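Entili Student Project Report

Can Machines Do Household and Shop-Floor Chores Yet?
A Study of Small-Object Tidying and Shelf Sorting

Submitted by Dardo Ulloa and Nadhirah Lumenta
Mindano Technical College, Department of Applied Automation

Summary

This report presents the findings of a one-semester project on the readiness of robot arms for everyday chores. The project considered tasks that a person performs with little thought, such as clearing a table, returning small items to a bin, and sorting parts at a packing bench. Most of the work was carried out in simulation. The authors conclude that a single arm can complete narrow versions of these chores under controlled conditions, and that the same arm is not yet a practical substitute for a person in a home or on a busy shop floor.

1. Background

Machines have performed heavy and repetitive factory work for many years. Chores are a different matter. A kitchen table is seldom in the same state twice, and a packing bench receives items in whatever order the previous worker leaves them. The department asked students to select one chore from the home and one from the workplace and to report on how far current methods can go with each.

The authors selected table clearing as the household chore. The workplace chore was suggested by a visit in October to Womside, a distributor of replacement parts for small appliances. Staff there return loose parts to numbered trays at the end of each shift. Both chores require the same basic skill: picking up one small item that is lying close to others.

2. Scope

The project was limited to a single arm with a two-finger gripper. Soft items such as cloths and bags were excluded, as were liquids and glass. The handling of moving objects on a belt was also excluded. Numbered cubes were used in place of household goods and parts, so that each item could be identified by its marking and the order of picking could be specified in advance.

3. Method

The task was built in Cokarport, the simulation package used in the department's second-year laboratory course. A total of 1764 attempts were recorded. Of these, 500 were set aside for tuning the approach height and the finger opening, and they are not included in the results. Cube positions were changed between attempts.

Each attempt was divided into approach, grasp, lift and release. An attempt was counted as failed if the cube was dropped, if a neighboring cube was pushed out of its place, or if the arm stopped before release. Failed attempts were reviewed by both authors separately, and differences in labeling were settled with the course instructor.

4. Observations

Isolated cubes presented little difficulty. Most failures occurred during the grasp, when a second cube lay near enough to be touched by a finger on its way down. The review identified 352 attempts in which a neighboring cube was disturbed. In many of these the intended cube was still picked up correctly, and a less strict rule would have counted them as successes. The authors retained the strict rule. At Womside, a part knocked into the wrong tray would have to be found again by hand, and at home a cup pushed off the table is a worse outcome than a cup left standing.

Shadows cast on the table by the arm were a further concern. The program that located the cubes relied on camera views, and its position estimates were less steady where a shadow edge crossed a cube. Rotated numerals were also misread at times, with 6 and 9 the most common pair.

Numbered cubes and gripper on the simulated table
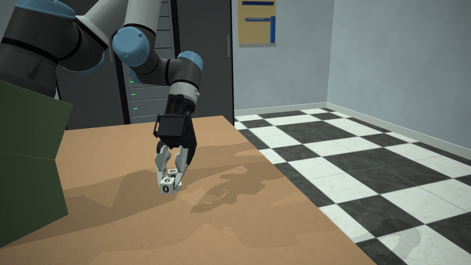
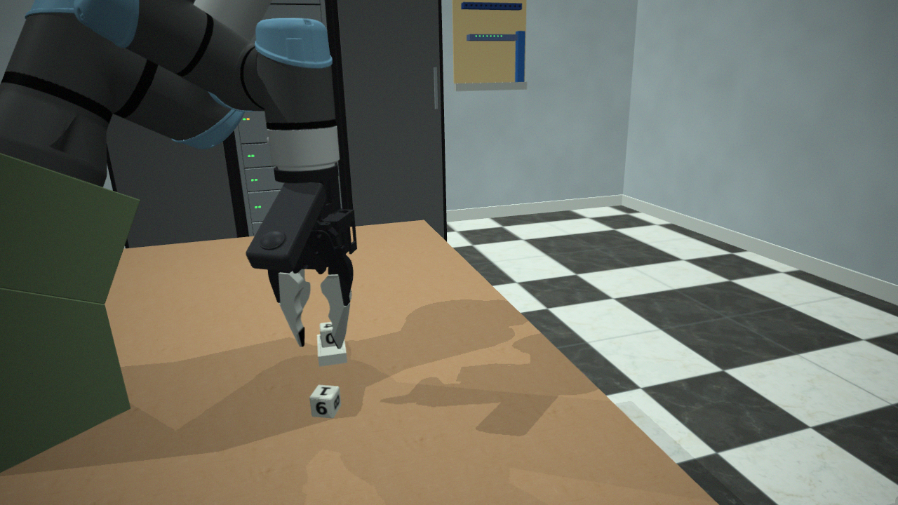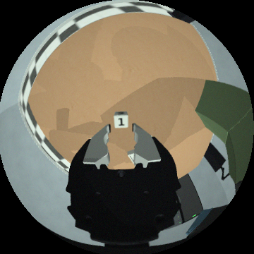

5. Discussion

The results support a limited answer to the question in the title. Where items are rigid, similar in size and placed with space between them, an arm of this kind can be expected to clear a surface without help. The end-of-shift work at Womside does not meet these conditions at present. It could be brought closer to them if parts were spread on a flat tray before sorting, although a worker would then be needed to spread them, and the time saved would be reduced.

Household use appears further off. The items on a family table differ in shape, weight and surface, and the cubes used in this study represent only the simplest of them. Cost and safety around children were not examined.

6. Limitations and Further Work

No attempt was made on a physical arm. Friction between the fingers and the cubes was held at one value throughout, and real surfaces will vary. The authors recommend that the next project group repeat the close-neighbor attempts on the department's own bench, beginning with two cubes and adding mixed objects afterward. The attempt records and the labeling rules have been left with the laboratory office for this purpose.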